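Folding Clothes: A Guide for Young Readers
Prileo Children's Library of Everyday Work
Prepared by Triin Kazlauskienė and Dagim Araya

After clothes have been washed and dried, they must be put in order before they go back into a drawer or closet. This work is called folding. People fold clothes to save space, to keep the cloth smooth, and to make each piece easy to find again.

Where do people fold?

Folding needs a flat surface that is wider than the largest piece of clothing. Some families use a table. Many use a bed. A bed is large, and it is low enough for most children to reach across.

In places with warm summers, a bed may have a mat on top of the sheet. One kind of mat is made from many small tiles of bamboo, set in rows. Bamboo feels cool against the skin, and a mat of this kind gives a firmer surface than a soft blanket does. Shirts are easier to flatten on it.

Dark clothes on a bed with a tiled mat and a pink sheet

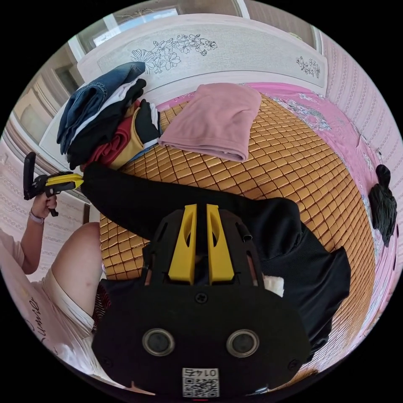
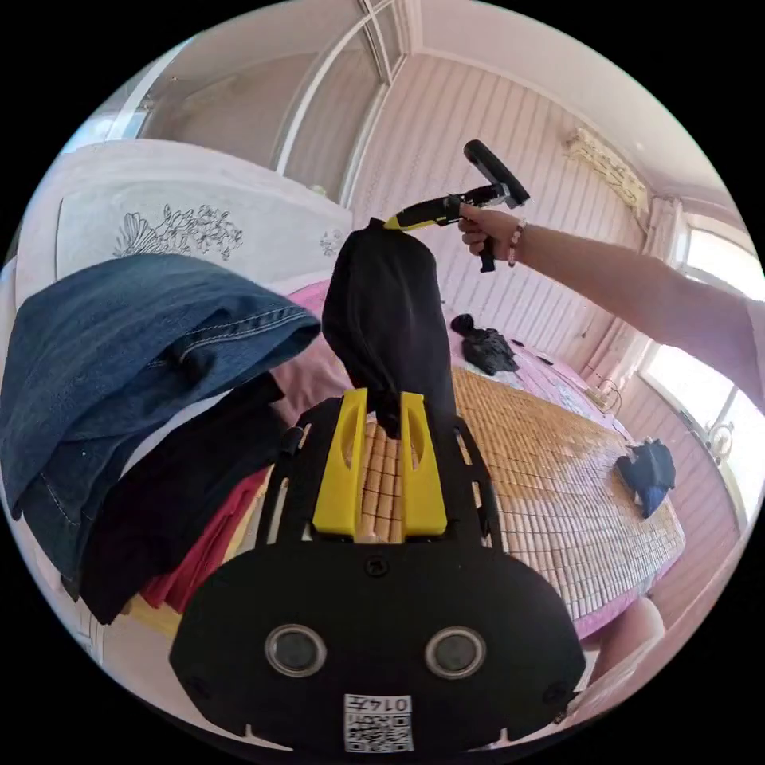
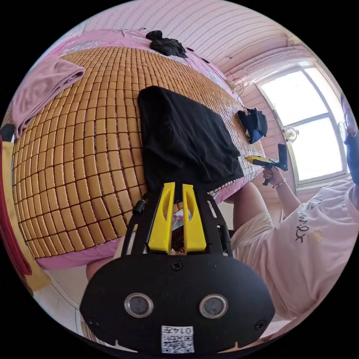 How is a shirt folded?

Lay the shirt on its front and pull the sleeves out to the sides. Smooth the cloth from the middle toward the edges with an open hand. Bring one side in toward the center, and lay the sleeve straight down along it. Do the same with the other side. Last, lift the bottom edge and bring it up to the collar. The finished shirt should be close to a rectangle.

Thin cloth slides and wrinkles more easily than thick cloth, so a thin shirt may need to be smoothed twice. Empty the pockets of any garment before starting. A paper tissue left in a pocket will break into small pieces in the wash.

How is a stack made?

Heavy pieces, such as jeans, are folded in half with one leg on top of the other, and then folded again from the bottom. Many people place them at the base of a stack. Others sort by owner or by color, and the jeans go wherever they fit. A stack that leans should be made into two.

Try it at home

Readers at the Jenville branch took part in a folding morning led by Gediminas Lepik. There were 16 children, and each brought five pieces of clothing. The group found that socks took the least time and shirts with long sleeves took the most. You may wish to fold five pieces of your own and write down which one was hardest.

Words to know

Garment: any piece of clothing.
Cuff: the end of a sleeve, near the hand.
Denim: the strong cotton cloth used for jeans.
Seam: the line where two pieces of cloth are sewn together.

Page reviewed July 29, 2018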